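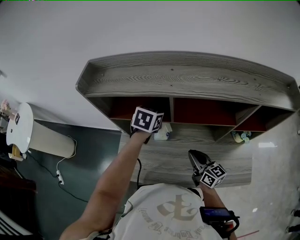
The hutch desk, under the top shelf. Checklist items 1 to 6.

Home office desk safety check: my list, with comments
By the Drusbridge Flat blog | June
14 comments | 133 shares

I do this check twice a year on the grey hutch desk, and again whenever it's been moved. It came to us second-hand from a place called Lodhi Office Clearance and it's a big heavy thing, so I like to know it's sound. Tick, cross or "watch" beside each one. Feel free to pinch the list for your own desk!

1. Top shelf of the hutch, fixed and level — TICK
I put both palms on it and lean. No movement this time. Last year it rocked a bit and I found a screw had backed out, so now I get the screwdriver on every one I can reach, even the ones that look fine.

2. Holes in the top shelf — WATCH
Two small dark holes in the surface. They don't worry me as far as strength goes, but I run a fingertip round each one for splinters or lifting edges. I keep meaning to fill them. Drinks and pot plants stay off that shelf until I do (a spill would go straight through to whatever's in the cubbies).

3. Low lip along the back — TICK
Give it a tug in a few spots. It stops things rolling off down the back, and it's glued on ours, so once it goes it'll go all at once. Holding well.

4. Angled ends — TICK
The corners are cut off at a slant on both sides, which I love because I used to bruise my hip on the old square desk every second week. Check the edging for chips. I found a rough spot on the left one and gave it a light sand. Done in a minute.

5. Cubby dividers — TICK
Wiggle each upright panel by hand. They should feel tight top and bottom. Don't do what I did in the last flat and load one cubby with all the paper — a box from Fundent Paper (3,000 sheets, I was very pleased with the price) bowed the shelf on that desk and it never came back.

6. Cables — WATCH
This is the one I'm fussiest about. There's a thin black cable hanging down under the hutch and I'd like it clipped. Run your fingers along the full length of anything like this, feeling for nicks, kinks or flat spots, and make sure it can't snag a sleeve or a chair arm. I've got a packet of Voreck stick-on clips in the drawer and it's going on the weekend list.

7. Power board — TICK
One board, not plugged into another board. Nothing warm to the touch after an hour of use. Switch it off before you go poking around behind anything, please.

8. Desktop surface — TICK
Ours has that swirly grey wood grain, and it hides everything. Crumbs, coffee rings, a whole paperclip once. Get your eye down low and look across it towards a window. No bubbling or lifting that I could find.

9. Little things in the cubbies — TICK
The yellow and blue ornament lives in the right-hand corner one and it's allowed to stay. Anything with glass or a sharp point goes in a drawer.

10. Wall behind — CROSS
The desk had crept forward again and there was a gap you could lose a phone down. Pushed it back in and put the felt pads under the feet. I'll look at it again next month.

So that's eight ticks... no, seven, plus two watches and a cross. Not bad for a desk that cost us $300 delivered!

Next up is the bookcase in the hall, and I'm dreading it.

1,454 views | Share | Save | Leave a comment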